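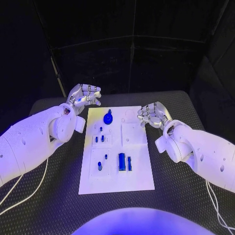
Kimie Katayama wanted to know, before anything else, why we were bothering with fingers at all when a two-jaw gripper costs less and never sulks. It was a fair thing to ask, and she asked it again at lunch.

The page you are on is the gallery for our hand trials at Mustby, which ran through May and a little way past it. The job was a board of blue pegs, blocks and a knob, to be picked up and put where they belong by a pair of arms with jointed hands. A child would manage it before finishing a biscuit. We allowed 400 attempts for each controller and ended up logging 1,669 in all, a number that includes the afternoon Daichi Kawaguchi left the thing running and went to look for a screwdriver.

We tried 3 controllers. Arnum was quick and rather pleased with itself, and it treated every short peg as though it were a tall one. Marquez was slow — you could read a page of the manual between one finger closing and the next — but it dropped the least. Eltar did well in the mornings. We still have no idea what it had against the afternoons.

Blocks suited all of them. You can be up to a finger's width out with a big block and still come away looking clever. The small pegs were another matter, and the knob was worse, being wide at the bottom and narrow at the top, so that each controller had its own opinion on which end was the handle.

Hina Naqvi reran the last 21 attempts with the two-jaw gripper, partly to settle Kimie's question. It beat the hands on the pegs and lost to them on the knob. Kimie has asked for the peg figures only, printed large.

Settings and logs are with Asuka Amano. Please put the pegs back in the tray when you've finished with them.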